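Section 6: Running the Visitor Table on Open Day

I wrote this part of the Plarnov guide after our February open day at the Restton building, when I had the hand gripper table from ten in the morning until we locked up. Sections 1 through 5 get your pair talking to the computer. From here on I'm assuming they already do, and that you have people coming through the door who want a turn. 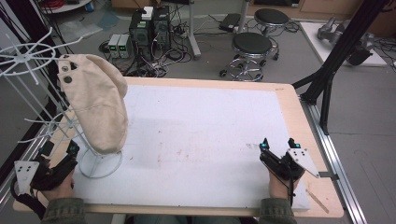
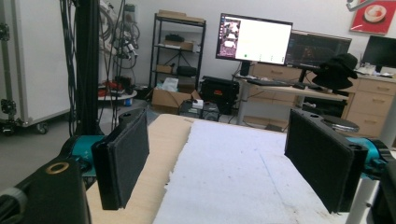
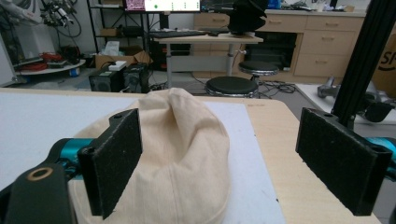

Hand gripper table, Restton. The two-handed rest position from step 4 is in the first picture; the other two are views from a gripper.

6.1 Before the doors open

1. Lay the white sheet on the board and press the corners flat. Ours has stains on it by now and I still use it, because the fingers don't scrape on it the way they do on bare wood. If yours has started to curl, flip it over.

2. Pick your soft things. I like a fabric hat and a canvas bag for the first hour. They fold, they sag, they never land the same way twice, and people get hooked on them much faster than on blocks. (I tried blocks the year before. Kids liked them fine, grown-ups wandered off to the coffee.)

3. Put the stand for hanging things on the left side of the board. Hang one item and leave the rest in a box under your own chair, or visitors will pile everything up at once.

4. Pick up both grippers and rest your hands on the near edge of the board, one on each side. Wait for the sensor lights to come on before you move. If one stays dark, go back to 3.2 and redo the pairing for that side only.

5. Open the viewer and make sure you're getting a live view from both hands. Wave one gripper at the wall. If the wrong window moves, swap left and right in the Vieira menu. Don't swap the plugs! I did that once and spent my whole lunch undoing it.

NOTE: The viewer needs up to 30 seconds to settle after you open it. A jumpy view before then is normal, so go get your water.

6.2 Giving a visitor a turn

1. Do one round yourself first, slowly, and talk while you do it. Pinch the hat at the crown, lift it, set it down. People watch your hands way more closely than they listen, so keep it plain.

2. Hand over the right gripper by itself. Let them open and close it in the air a few times. Left-handed visitors can start with the left one, it makes no difference to the software.

3. Have them bring the fingers down on either side of the hat and close until the fabric just bunches. Almost everybody squeezes too hard on the first try. Let them, it doesn't hurt the hat and they feel it right away.

4. Once they're comfortable, add the second gripper and move on to the bag. The bag is a two-hand job: one hand steadies, the other slides it off the stand.

5. Press Keep or Toss on the keyboard after each try. I press Keep even for the messy ones if the visitor got there in the end. Toss is for when somebody's phone rings and they walk away holding the thing.

CAUTION: Keep the cables behind the visitor's wrists. If a cable crosses over the board, stop, put both grippers down and bring it back around before you go on.

CAUTION: There's usually a lot of cable on the floor on the far side of the board. Bring people in from the near side only, and don't let anyone roll a stool back there.

NOTE: Long sleeves are fine as long as they don't cover the trigger. Ask people to push them up if they look baggy.

6.3 How many turns you can fit

The counter on the start page goes up to 500 tries per session, and then it wants you to close the session and start a new one. I never got near it. We finished the day at 254 on the counter, and that was with a steady line from lunch on. The group from Cluvville had the board to themselves for most of the afternoon and they were wonderful, they wanted to try everything with their eyes shut (I said no to that, and so should you).

If the disk warning pops up, check the free space under Settings. Below 2000 MB I'd stop and copy things off before the next person sits down.

6.4 Closing up

1. End the session in the viewer and wait for the Saved message.

2. Set both grippers down on the sheet with the fingers open. Leaving them shut overnight flattens the pads, and you'll notice it the next morning.

3. Wipe the pads with a dry cloth. No cleaner, please, it makes them slick.

4. Switch off the power supplies last, after the computers have shut all the way down.

5. Put the hat and the bag back in the box. I forgot the hat this year and had to drive back to Restton for it.

For swapping worn pads, see Section 7.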